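Imprimir | Enviar por correo electrónico

Estantería de juguete Sekix, modelo valla. Montaje y colocación

Apartado 4. Colocar la estantería en su sitio

Antes de empezar: piezas fuera de la bolsa, base despejada. Los botes, a un lado de momento.

1. Pasar un paño seco por la superficie blanca. Las motas y manchitas se notan mucho, mejor quitarlas ahora.
2. Presentar los tramos de valla sin apretar. Comprobar que asientan bien.
3. Encajar a mano. Nada de martillo ni de alicates.
4. Poner la estantería de pie y empujar un poco con el dedo. Si cojea, volver al paso 2.
5. Llevarla a la mitad izquierda de la base. La derecha queda libre para maniobrar.
6. Botes al final. De uno en uno, primero abajo.

Nota: si las paredes llevan papel estampado (espiga, zigzag, etc), no pegar la estantería con cinta. Al despegar se levanta el dibujo.

Nota 2: los perfiles de aluminio de las esquinas no son apoyo. Dejar hueco.

PRECAUCIÓN: piezas pequeñas. No dar a menores de 4 años. No cargar botes llenos de líquido.

¿Falta alguna pieza? Escribir a Irkow, servicio de recambios, con la referencia 2000 y el color de la peiza. En diciembre los envíos van mas lentos.

Para desmontar, mismo orden al revés: botes, valla, base. Guardar todo junto en la bolsa.

Este sitio utiliza cookies propias y de terceros. Si continúa navegando, acepta su uso. Aceptar | Más información
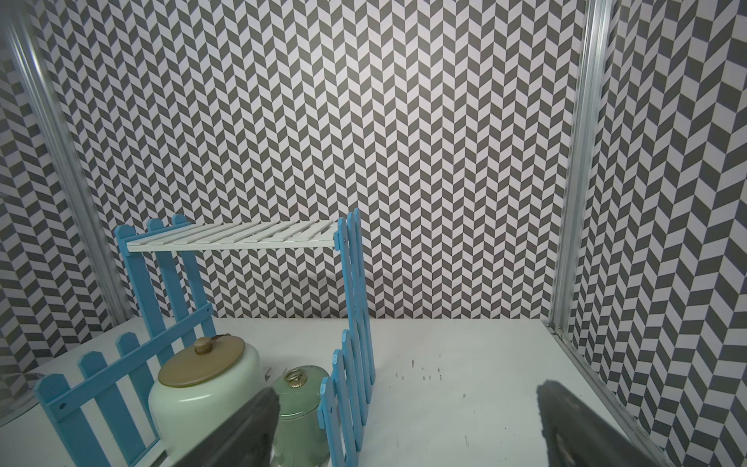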